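# Fallby Pair: hand-held grippers for recording two-handed work

I've been putting off writing this page because every time I sit down to do it I end up going back to the table and folding something instead. So, a warning up front: it's long, it wanders a bit, and I sell these things, so read it with that in mind. If you just want the price and what's in the box, skip down to the two sections near the end. I won't be hurt.

The Fallby Pair is a set of two hand-held grippers. You hold one in each hand, you do a job with them, and the movement and the jaw opening get recorded while you do it. Later on, you use those recordings to teach a two-armed robot the same job. If you've landed on this page you probably know all that already and are comparing three or four sets with a spreadsheet open, which is exactly what I did before I started building my own.

## Why I make a pair

You can buy single grippers from plenty of places and just order two. I did that at first! The trouble was that they were both the same unit, made for a right hand, and my left wrist hated it after half an hour. The Pair is built as a left and a right. The cable comes off on the outside of each one, so the two cables don't cross in front of you when your hands get close together, and with cloth your hands get close together all the time.

The other thing is timing. Both grippers plug into one small hub (we call it the Erness box, after the town where the first one got soldered) and the hub stamps everything with the same clock. With two separate units I used to clap the jaws together at the start of each take and line up the tracks by hand afterward. It worked, sort of. I did it for one whole October and I never want to do it again.

## What they're like to use

Chunky. I'll say that first because people unpack them and email me about it. The body is bigger than it looks on a phone screen, and you hold it from underneath with your fingers wrapped up around it, a bit like holding a sandwich you don't trust. Each one weighs 420 grams without the cable. That's fine for the first few minutes and noticeable after twenty, so I take breaks, and I'd tell anyone hiring people to record for them to build breaks into the day.

The outside is textured so it doesn't slip when your palms get warm. I went through several finishes on the early ones. Smooth looked great and was awful. Rubber felt lovely and picked up lint like you wouldn't believe, which matters if you're working with fabric. The current one is a rough matte print and it wipes clean with a damp cloth.

Squeezing takes very little effort. There's a spring that opens the jaws again when you let go, and you can swap it for the lighter one in the bag. I'd try the lighter spring if you plan to do anything thin or soft. With the stock spring I kept letting go of T-shirts a hair too early, because the jaws were pushing back at me and my fingers got lazy.

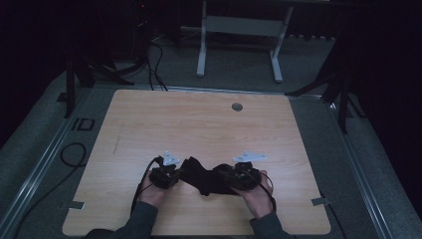 Cloth is what I test everything on now, and I think it's the fairest test there is. A block or a cup will forgive you. You grab it more or less where you meant to and it comes along. Fabric bunches up, it slides over itself, you pinch two layers when you wanted one, and the corner you need is always underneath. If a pair of grippers lets me find a corner, pass it across and pull the edge straight without swearing, I'm happy with them. The Fallby jaws have a slightly rounded tip and a soft pad set back from the end, so you can scoop under an edge with the tip first and then squeeze down with the pad. It takes an evening to get the knack of it. After that it feels pretty natural, though you'll never be as quick as you are with bare fingers, and I'd be suspicious of anyone selling a gripper who told you otherwise.

Dark cloth is its own headache. If you're recording with cameras too, black fabric held in black grippers can be hard for the software to pull apart. A pale table helps, and so does more light than you think you need. We do offer the jaw tips in orange for this reason. They look like pool toys and I love them.

## The top plates

Each gripper has a mounting spot on top for a bracket, and this is where customers do the strangest things. You can bolt on a small camera, or a tracker, or whatever holds your markers. The left and right plates don't have to match. I'd actively encourage you to mix them if your cameras sit off to one side, because a big plate on both hands means they'll knock into each other when you bring the jaws together. Ask me how I know.

The hole pattern drawing is on the downloads page. Please check it before you print your own bracket! Two people so far have printed one from an old drawing and then drilled the gripper body to make it fit, and there is a circuit board right under there.

## Cables, and yes, they're wired

I get asked for a wireless version every single week. I've tried. I had a battery build going for most of a winter, and what I ended up with was a heavier gripper that needed charging in the middle of a session and dropped a few readings whenever somebody used the microwave. Wired is dull and it works. Each cable is long enough to reach the floor from a standing position with a good bit of slack.

How you route that slack makes a huge difference to how the grippers feel. Let the cable leave the back of the gripper, give it a generous loop, and bring it down along the outside of your wrist. If it's pulled tight you'll feel it tug every time you twist, and after a few takes you start twisting less without noticing, and then your robot learns to twist less too. I strap mine loosely to my forearm with the hook-and-loop bands from the bag. Long sleeves make the bands more comfortable, by the way.

## Setting up a place to record

You don't need anything fancy. A solid table, steady light, and nothing shiny. I like a table on an extrusion frame because it's stiff and you can clamp things to it anywhere, but I recorded my first few hundred takes at a kitchen counter and those takes were fine.

A few things I'd do on day one, if I were starting over:

- Mark where the table legs stand on the floor. It will get bumped.
- Keep spare cable away from where your feet go, and coil whatever you aren't using.
- Block daylight if you can. A cloud going over in the middle of a take is surprisingly annoying.
- Do ten throwaway takes before you keep any. Your hands settle down and the later ones look like they came from the same person.

The Cultarus software comes with the Pair and handles the recording side. It's a plain-looking program with a big start button and a list of takes, and you can delete the last take from a foot pedal if you own one. I asked for that pedal feature myself, having gotten tired of putting both grippers down every time I fumbled. It saves to open files, so you aren't locked into anything of ours. It runs on Linux and Windows. There's no Mac version right now and I can't promise one.

## How they've held up

My own set has been in use since the second batch. I log every session because I'm like that, and the counter on the left gripper says 1333 takes as of this morning. In that time I've replaced one jaw pad (my fault, hot glue) and one cable, which I'd been rolling over with my chair. The hinges have a tiny bit of play now that they didn't have new. It doesn't show up in the readings, but you can feel it if you wiggle the jaw sideways, and I'm looking at a better bushing for the next batch.

Things I'm still not happy with: the status light is too bright in a dark room, so I put tape over mine. The carrying case is a cheap case with foam in it, and the foam sheds. And the left gripper is harder to assemble than the right, so if we ever run late on an order it's nearly always a left one we're waiting for.

## What's in the box

- One left and one right gripper, assembled and tested
- The Erness hub, with a power supply and a USB lead
- Two gripper cables
- Standard springs (fitted) and light springs
- A spare set of jaw pads
- One short and one long top plate, with screws
- Four hook-and-loop bands
- The case with the bad foam

Cameras, trackers, stands and lights aren't included. I can send you a list of what works well with the plates, just ask.

## Price and ordering

The Pair is $644 plus shipping. Orange tips add $19. We build in small batches at the Pennington workshop, and the order page always shows whether you'd be getting one off the shelf or waiting for the next batch. If it says waiting, it means three to five weeks, and we don't charge your card until the box is packed.

Schools and university labs can order on an invoice. Send a note through the contact form with the name of the department and how many sets you're after. If you're buying more than four, tell me what you'll be recording, because I might talk you into different springs or pads for half of them.

Returns are simple: you have 30 days, use them as much as you like in that time, and send them back clean. Please don't send them back with flour in the hinges (it was a bread dough project, and I'd have loved to see the recordings). Repairs after that are at cost, and all the wearing parts are in the shop separately so you can do most of it yourself with a hex key and a cup of coffee.

If your question isn't covered here, write to me. I answer the mail first thing, before I go back to the table, so mornings are your best bet for a quick reply.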